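4.2 Getting the shirt onto the hanger

I'll admit I thought this would be the dull bit of the study. Samah Chraibi and I had spent most of February arguing over trousers, and shirts on hangers felt like something we could get through before lunch (we couldn't!). We ended up with 2,100 logged steps for hanging alone, and the part that ate up the most of them was the stretch before the hanger goes anywhere near a collar.

We split the job into laying out, finding the shoulders, feeding in the hanger and lifting. Abilio Palacios, who did the same sort of coding for bed linen in the Plaltham study, warned us that laying out would be a mess to code, and he was right. A soft white shirt on a table has very little to tell you which way up it is. You look for a sleeve or a hem, pick up whatever corner seems likely, let it drop open a bit and look again. I do just the same at home with the ironing pile, only with more sighing.
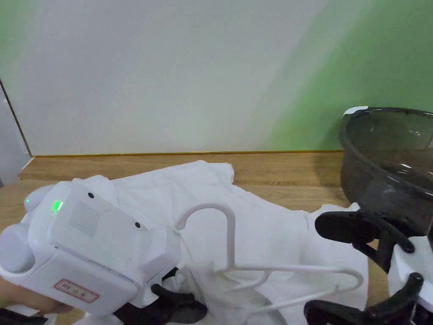
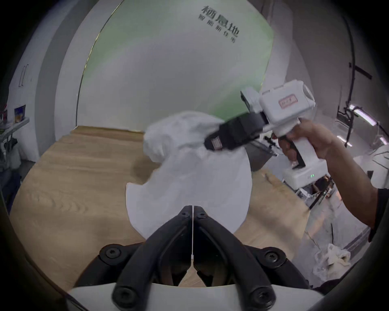
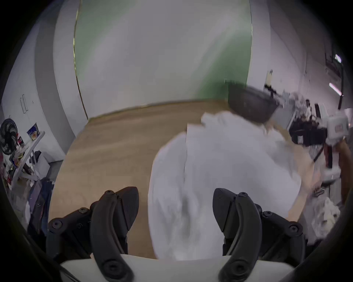 Figure 3. Shirt hanging, table set-up. First: white garment on the wooden tabletop with a white plastic hanger resting on it. Second: white cloth held at its top right corner. Third: the area with a person leaning forward, lamp further back.

Crumpled starts were scored on the Haso scale, where 2 is the cut-off for "can find the collar at a glance". Anything over that went into the slow group, and I was surprised how many of our own tries landed there. We allowed 40 seconds for laying out, which sounds generous until you're on your third wrong corner and have picked up the cuff again.

Villalobos, the older scheme we borrowed our step names from, treats a lift as one step. We've broken it into a pinch and a raise, as people quite often pinch, think better of it and let go. Samah wanted a third step for the little shake, and I rather wish I'd said yes, but by then we had coded 100 tries and neither of us fancied going back to the start. The shakes are in the notes column of the Preneck sheets for anyone keen enough to dig them out.

Feeding in the hanger gets its own section (4.3), mostly so I can complain about buttons.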